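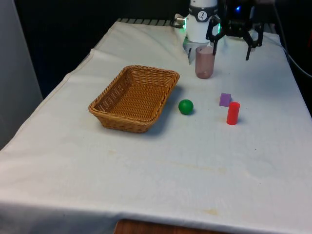 Zofia Górecki asked whether the programme notes could be reused for school concerts without the composer biographies. Yes: notes and biographies are stored in separate files and joined by the work number.

Hudoneck Programme Notes, data card

Contents
2,000 short notes on orchestral and chamber works, written for family and schools concerts at Golstead. Each note has a title, scoring, duration in minutes and a reading level from 1 to 7. Almost 60 notes have no duration.

Files
notes.csv: one row per work
bios.csv: one row per composer
concerts.csv: one row per performance, with the season and hall

Format
UTF-8, comma separated. Accents in names are kept. Movement titles are divided by a semicolon.

Known problems
Arrangements are listed under the original composer. In 27 rows the arranger is missing altogether. Encores were not recorded before the Oyelaran bequest paid for a librarian.

Updates
The files are rebuilt each April. Corrections should quote the work number and the printed programme page.

Licence
Free for teaching use. Credit Hudoneck in any printed booklet.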